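The small password program that wants you to leave the big ones

Most people I know keep their passwords in the browser. It is free, it is already there, and it asks nothing from you. So when a company of 13 people says it can bring users away from this habit, I am a little doubtful. Astel, a password manager which came out of beta last Monday, is trying it anyway.

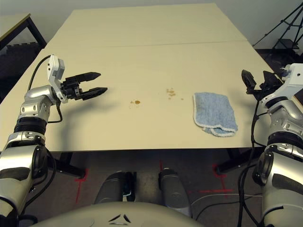
Gurnitz, November

The office of Astel is above a bicycle shop, and the stairs are steep. Morfudd Gape, who started the firm, makes the coffee herself and talks quickly.

"People are not lazy," she tells me. "They are tired. Each new program wants one more account, one more code, one more update."

Her answer is a program which does very little. Astel saves your passwords in one locked file on your own computer. If you want the file on your phone also, you copy it over your home network. There is no cloud account, and for this reason there is no monthly fee. You pay once, 20 pounds, and the next versions are included.

I used it for 17 days on an old laptop and a newer phone. Bringing in my passwords from the browser was easy, although it left me with many double entries which I had to clean by hand. Filling in forms worked well on most sites. My bank was the exception, and there I had to copy and paste.

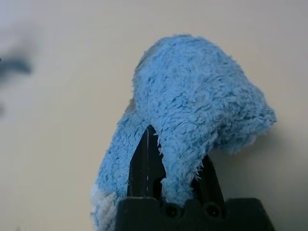 A light blue microfibre cloth, bunched up.

The weak point is what happens when you forget the main password. Astel cannot help you, because it does not hold anything. You get a recovery sheet to print, and if you lose this too, the file stays closed. Reshma Nel, who answers the support letters, told me that this is the subject she writes about most.

Rivals are not sleeping. Drilidico offers a similar local file with a nicer design, and Pillay has a free version for up to 1000 entries. Both of them are easier to set up on a phone than Astel. Neither could read my old browser export without errors, and Astel did this at the first try.

Gape does not want to say how many copies she has sold. A version for tablets is planned for spring, and she hopes to have the bank problem repaired before then. I have kept the program on my laptop. On the phone, I am still using the browser.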